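Teleoperators wanted, Kinnear site, start January

Posted by: Sturnel hiring desk
Type: hourly, part time or full time
Openings: 20

We need people to drive robot arms. No, you don't need to have done it before. You do need steady hands, patience, and the ability to do the same kitchen chore over and over without getting sloppy at the end of a shift.

Short version: you sit or stand at a station, hold a pair of hand controllers, and the arms in front of you follow. You do a task. Pick up a bag, move it, set it down. Hang up a spoon. Close a clip. Every good run gets saved and goes to the training team, who use it to teach the arm to do it alone. Last season's crew saved 3,904 runs and the training team kept 3,016 of them. We would like that second number closer to the first this time, so training is longer and we're pickier about who we take.

What the work is like

Shifts are four hours. Morning starts at 8:00, afternoon at 12:30. Each one is split into blocks with a break between, and please take the breaks, your wrists will thank you. You'll get one task per block. The task card tells you the start position, the end position, and what counts as a miss.

Two ways of showing the robot a task and you'll learn both.

By remote: controllers in your hands, arm does the moving. Takes most folks a few days to stop overshooting. You watch the arm directly and also the wrist view on your monitor, which is the one that matters once the fingers are close to something.

By hand: you take hold of the arm itself and walk it through the motion. Slower, more tiring, good for anything that needs a particular angle. Same rules about hesitating. If you stop and think halfway through, the arm learns to stop and think halfway through.

This season is mostly soft stuff and bags. Thin plastic is hard. It folds when you don't want it to, it's see-through so the edges are tough to find, and the weight slides around inside. Craig Chisholm runs the bag tasks and will show you where to grab and how far to open before you go in. Most misses on bags come from closing too early.

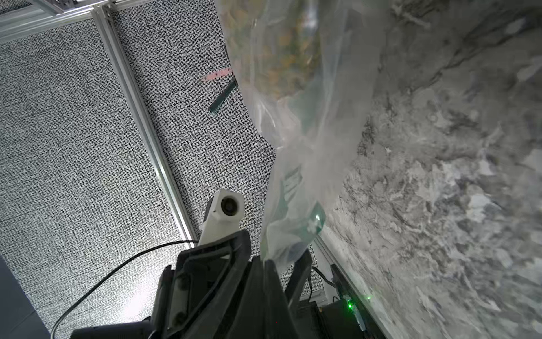
You'll also reset your own station. After every run everything goes back where the task card says, a little different each time within the limits on the card. Don't make it perfect. We want variety, just not chaos. Resetting is probaly a third of the job and people who hate tidying up tend not to last.

And you'll mark your own runs. Good, bad, not sure. Be truthful. Nobody gets in trouble for a bad run, people do get a talking to for marking bad ones good. "Not sure" goes to Anikó Sárközi, who looks at every one of them and will tell you which way she went and why.

What we need from you

- 18 or older, OK to work in the US
- Can do at least three shifts a week, same slots each week if possible
- Comfortable standing part of the shift. Stools available
- Reads and follows a written task card without improvising
- Decent close-up vision, glasses fine
- Can say "I messed that one up" out loud

Nice to have, not required

- Any work with your hands. Sewing, line cooking, dental lab, model building, hair, stringing rackets, whatever
- Video games with a controller
- Left handed. We have too few left handed runs
- Some Spanish or Hungarian, half the crew will be glad of it

Please don't apply if you're looking for a programming job. There isn't any coding in this one. The software people are hired by Dralora, separate company, separate page, we can't forward your resume.

Pay and hours

Hourly, paid every two weeks. Training is paid at the full rate, same as any other shift. Pay does not depend on how many runs you finish, so don't rush. Rate is on the offer sheet you get before the tryout, so you'll know it before you spend any time on us. Evening slots pay a bit extra but there are only a few and returning operators get first pick.

Season runs January through April. Some people stay on after that for the Jaltska project, which is laundry and bedding. Can't promise it.

The tryout

Everybody does one. It takes 49 minutes including the safety talk, and you're paid for it. You'll get:

A walk through of the station and the stop button. You will be asked to hit the stop button. Hit it properly.

Free time on the controllers, no score.

One easy task, several runs.

One bag task. You will drop it. Fine. What Craig watches is what you do on the next run.

A quick chat with Katherine Rengifo about schedule and pay.

We let you know by email within a week either way. If you had a try out last season and didn't get in, you can come back, plenty of people are better the second time.

Safety, quick

Closed shoes. Long hair tied back. No rings, bracelets or lanyards when hand guiding. One person at a station while the arm is live, and that includes your friend who just wants to see. Food you bring in stays in the break room. What's on the stations is for the robots and has been handled a lot, do not eat it.

If you have a wrist, shoulder or back issue tell us up front. Controller height can be changed and we can put you on remote only. Same if you use a wheelchair, two of the stations drop low enough and we can do a third with notice.

How to apply

Use the form on this page. We ask for name, phone, which slots you can work, and two or three lines on something fiddly you do with your hands. Resume optional. No cover letters please, Katherine reads every application herself and there's a lot of them.

Questions about the work, ask for Edin Pavlović at the Kinnear front desk, best before 10:00 or after 3:00. Questions about the form not loading, try a different browser first, then the desk.

Parking is behind the building, enter from the loading side. The front lot belongs to the neighbors and they do tow.

Form closes when all 20 spots are filled. Tryouts are booked in the order applications come in, so if you want a morning slot get it in soon.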